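Stomemstead workshop sets its budget for a second arm

By the Losano news desk
December

The shared workshop at Stomemstead is getting another robot arm, and the mood in the building is very good indeed! Members voted on Sunday to put money aside for it in next year's plan, by 89 votes to 2, after months of juggling a single arm between far too many projects.

The arm itself will come from Dadell, the same supplier as before, so spare parts and cables can be shared. The bigger debate was over what goes on the end of it. A new pair of fingers from Vrettos was quoted at $815, and the plan sets aside enough for two pairs, with a small reserve for replacement tips (they do get chewed up). Picking up small wooden pieces with notches and slanted faces is the job most groups want to practice, and finger shape matters a lot there.

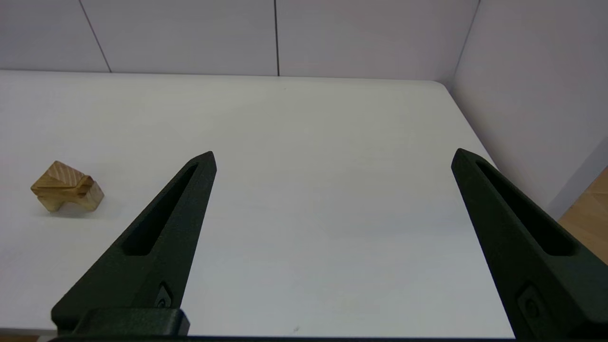 One member would have liked the money to go the other way round, with a cheaper arm and a proper service plan, arguing that a week of downtime in spring costs more than any set of fingers. The point was taken, and a service plan will be priced before the order is signed.

Delivery times are still the big unknown. The workshop hopes to order early in the new year and have everything bolted down before the spring classes start. A second table and an extra power line are already in the budget, and the booking calendar will be split so beginners get evenings to themselves. We can't wait!

Comments (3)

gearsandglue
Great news. Please price the service plan for both arms, it's usually cheaper together.

MapleBench
Will the old fingers fit the new arm? Would save a bit.

tomorrowish
Evenings for beginners, yes!! Signing up.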